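Speaker notes — running club evening, 8 February 2018

Start when Darlene gives the nod. Thank Fuketti for the coffee and Elvira Agudelo for the projector.

**Slides 1–3** (leave up while people find seats) 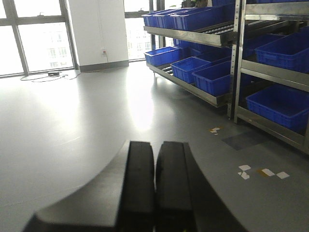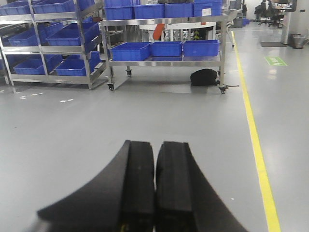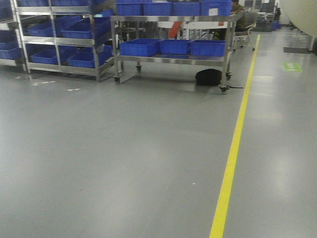 *Slides 1–3: gray floor in all of them, yellow line in the second and third.*

**Slide 4 — The race**

- Cunum trail race, held every April. 29 kilometers, one big climb.
- 800 runners last year. Start list fills early, so sign up this month if you want in.
- Say which one I ran: the long course, with Liette Hiebert. Clifford did the short one.

**Slide 5 — Training**

- I ran four days a week, one of them hilly. Long run never went past three hours.
- Walk the steep parts in training too. I didn't do enough of this and paid for it on the Mägi climb.
- Ask for a show of hands: who has run off-road before? If it's only a few, spend longer on shoes.

**Slide 6 — Race day**

- Bus leaves from the Gromine parking lot. The line for the restrooms is long, go before you pick up your bib.
- First miles are flat and everyone goes out too fast. Let them go.
- Aid stations have water, broth, oranges and salted potatoes. Cups are not provided — bring your own.
- Over 2,000 feet of climbing, most of it in the middle. The descent after it is loose rock. Short steps.
- Tell the story about Liette's shoe here if we're on time. Skip it if not.

**Slide 7 — What to carry**

- Jacket, whistle, phone, cup, two gels more than you think you need.
- They check bags at the start. Clifford got sent back for a whistle.

**Questions**

Someone will ask about poles. They're allowed on the long course only. For entry refunds, send them to Jocelyn Doucette, she has the form.

Sign-up sheet for the shared van is by the door.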